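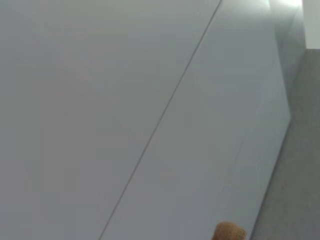

Amberg, 6. August

Die Arbeitsgemeinschaft Robotik am Standort Amberg hat die zweite Phase ihres Projekts »Polano« aufgenommen. Unter der Leitung von Mitra Salehi befassen sich die Teilnehmenden mit der Annäherung eines Greifers an helle, glatte Flächen, auf denen allein eine schmale Fuge als Orientierung dient. Das Auswertungsprogramm Dindska, in der Arbeitsgemeinschaft selbst entwickelt, soll den Verlauf solcher Fugen aus den Bildern der Handgelenkkamera bestimmen. Als schwierig gelten matte Oberflächen ohne Aufdruck, deren Helligkeit sich nur allmählich ändert.

Für die Auswertung stehen 403 Einzelbilder zur Verfügung; bis zum Abschluss der Phase ist ein Bestand von 700 Bildern vorgesehen. Die Betreuung der Software obliegt Ardalan Talebi. Der Förderverein Abbasi unterstützt das Vorhaben mit Sachmitteln.

Im kommenden Kurs stehen 20 Plätze zur Verfügung. Vorkenntnisse in einer Programmiersprache werden vorausgesetzt. Anmeldungen nimmt das Sekretariat noch im August schriftlich entgegen.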